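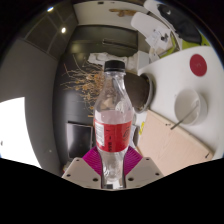 Brerkine is a black-and-white webcomic drawn on a fixed grid of 5 panels. New strips go up twice a week and stay in the archive. Objects are traced from reference photos and reduced to outlines, so a soda bottle with a red label and a black ribbed cap becomes a gray label and a solid black cap. Printed text on labels is left out.

Home Archive FAQ Store Contact
Search strips Enter keyword Go

How many strips are there?
716 as of 11/8/19. Guest strips are numbered separately.

Where should I start?
Strip 38. The earlier ones use a different cast and are not referred to later.

Why do some old strips load without hover text?
Hover text was added at strip 200. Earlier strips have none.

Is there a print edition?
One volume, Oro, covering the first story. The second is due in January.

What font is used?
Amovik, with Pešek for sound effects. Both are set in capitals.

Can I repost a strip?
Yes, uncropped and with a link to the strip's own page. Commercial use needs written permission through the contact form.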